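Subject: Re: [cirimthorpe-props] What are people using for pretend food?
Date: 4/5/23

> We're rebuilding the market stall for the children's theater and I need
> fake fruit and vegetables that read from the back row. Paper pulp looks
> great but falls apart by the second show. Any ideas? Budget is tiny.

Oh, I love this question! We went through the same thing in December for our soup play, with 31 pieces to make and a very small purse, and I had such a good time with it.

Go big and go simple. A child in the last row wants a shape and a color, so I skip leaves, stalks and freckles completely. Blow-molded pieces are my favorite — light, tough, and you can wipe them down after a matinee. Barreto sells mixed bags, and Bultimeo has single ones if you only need a hero vegetable.

Color is where the fun starts. I used to paint everything as bright as it would go, and under our lights it all went flat. Now I like a softer shade with a bit of gloss. The pale pink one I've put at the bottom has a smooth rounded top that catches a lovely highlight, and the pink goes dusky and mauve lower down, where it narrows. You get all that shading without touching a brush! There's a faint seam down one side, so I'd turn that upstage and forget it.
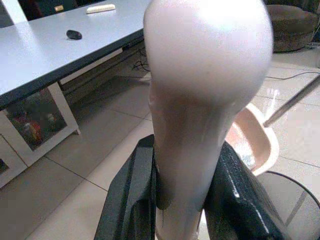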